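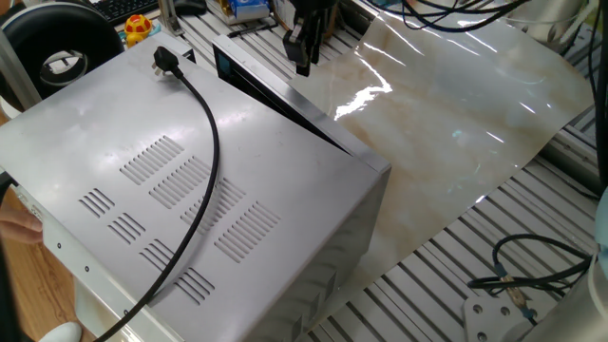

Travberg Arm: Frequently Asked Questions

What is the Travberg?
It's a desk-height robot arm we're building in our shared workshop, bolted to a table made of aluminum extrusion. The whole project is written up as we go, mistakes included!

Why extrusion for the table?
The slots! You can move a mounting plate in a minute, clamp a post anywhere, and shift it all again next week when you change your mind (we have moved the base 8 times so far).

Can I build one at home?
Yes, please do! Ours takes up a corner 78 inches long, but a kitchen table will hold the small version if you leave space for your elbows.

What does it cost?
Our parts came to roughly $257, not counting the motors, which we already had from Gruvamer, our first try at an arm.

Which software do I need?
Skaler runs the joints and Colombo is the little planner on top. Start with Skaler alone and get one joint moving smoothly before you add anything.

My gripper drops things. Help?
Check the cable bundle first. If it's too tight it tugs on the wrist at full reach, and that one had us stumped for most of June.

Can it handle kitchen appliances?
Lifting them, no. It's a small arm. Doors and plugs are what we love trying, and we always leave the appliance unplugged from the wall.

Last updated Friday, February 16, 2024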